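Steleo Table Board, large

A pale, matte cover board for work tables and craft tables. It comes as separate panels that lie edge to edge on the table you already have. The seams stay faintly visible once the board is down. No glue or screws are needed.

Panel thickness: 5 mm
Weight, full set: 17 kg
Price: 390, delivery included 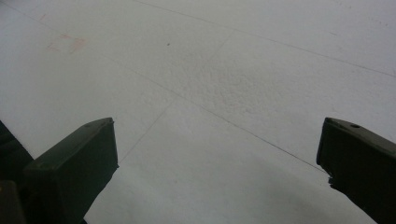
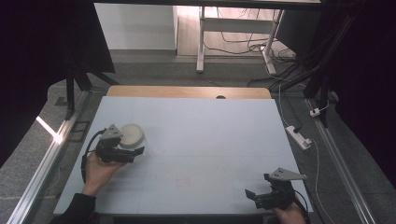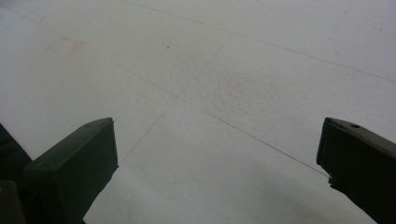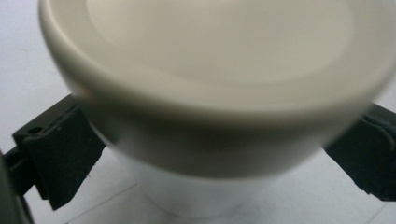 Second picture: the board on a wooden table. Last picture: cream ceramic bowl, not included.

Wipe with a damp cloth and mild soap. Don't use scouring pads, which leave shiny spots on the finish. Pencil comes off with an eraser. Put a trivet under hot pots.

The set ships flat in 2 cartons. Single replacement panels can be ordered from Florberg. Write to Teodora Yordanov in the order office and give the set number printed on the carton label.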